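Clover cell, folding station 2: maintenance and setup meeting
Minutes, 16 June 2025 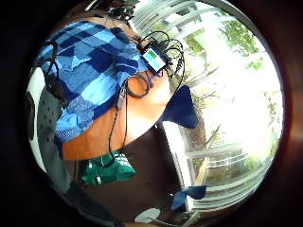
Relu Gavrilă asked at the outset that cable routing be moved to the top of the agenda, as he had lost most of a morning to an intermittent connection and did not want it left until people were packing up. Agreed. The order of items below reflects this.

1. Cables

Relu reported that the hand-held gripper dropped its signal several times during the May fabric runs and again last week. He swapped the long lead first and the fault stayed. He then swapped the short one at the gripper end and the fault went away. The old short lead has been tagged and is in the drawer with the other suspects.

Teodor Tănase asked whether slack was the problem or the connector. Relu said the connector, but the slack makes it worse, as any lead that hangs off the work surface gets pulled when the gripper is turned over. There was some discussion of shortening everything. Teodor was against it. The operator needs to reach both ends of the surface, and a lead that is too short gets pulled harder than one that is too long.

Agreed: keep the present lengths, coil the spare on the work surface, and fix the coil with a reusable tie. No tape on connectors. Strain relief to be added at the gripper end before the next full session.

Action: Relu to fit strain relief and write the lead numbers on both ends.

2. Gripper jaws

The pads were replaced after the May runs. The new ones are from Ferreira and are slightly softer. They hold thin cotton better but pick up lint, and lint on the pads showed up as slipping on the second and third fold. Teodor has been wiping them with a dry brush between garments and with a damp cloth at the end of the day.

Relu wanted a fixed interval. Teodor said it depends on the cloth, and that brushed fabric fouls the pads much sooner than a plain shirt. After some back and forth it was settled that the brush is used at every change of fabric type and the pads are checked after every 12 garments whatever the type.

Jaw opening was measured at 81 mm with the jaws fully apart. The setup sheet still gives the figure for the old pads and needs to be corrected.

Action: Teodor to correct the setup sheet.

3. Calibration

The open and close positions were reset on Friday after the pad change. Relu went over the sequence again for the record:

Power off, jaws clean, no cloth in the jaws.
Power on with the jaws closed by hand.
Wait for the ready tone before letting go.
Open fully, hold, close fully, hold. Repeat once.
Save, then pick up a single layer of cotton and set it down again.

If the single layer slips, the zero is wrong and the sequence is started over. Teodor noted that he had skipped the wait for the tone more than once and that this probably explained two bad saves in May. He will add the step to the sheet in capitals.

The Vivix software update was put off again. The present version is stable and neither of them wants to recalibrate twice in one month.

4. Light

Daylight from windows was raised as a concern for tracking. Relu has seen the exposure hunt when the gripper is swung toward the glass. Blinds were suggested. Teodor would prefer to try a fixed exposure first and see what is lost on the dark fabrics.

Agreed: try fixed exposure on one short session with dark and light garments mixed. Blinds to be priced only if that fails.

Action: Teodor.

5. Spares

On the shelf: 7 pairs of pads, old type, which still fit and can be used if the new ones run out. No spare short leads after last week's swap. Clindel has quoted for a minimum order of 300 cable ties, which both thought too many, and Relu will look for a smaller pack elsewhere.

Two short leads and one long lead to be ordered this week. Teodor asked that the new leads be tested on arrival and not when they are needed.

Action: Relu.

6. Any other business

The log has gaps. Several entries from May give the fault but not what was done about it. Both agreed to write down the part changed, the lead number and whether the calibration was repeated, even when the answer is no.

Teodor asked for the work surface to be wiped down before the first session of the day. Fine grit had got under the cloth and from there onto the pads. Relu will put it on the morning list.

The question of a second gripper was held over until the lead fault has stayed away for a full two weeks.

Next meeting to be set when the leads arrive.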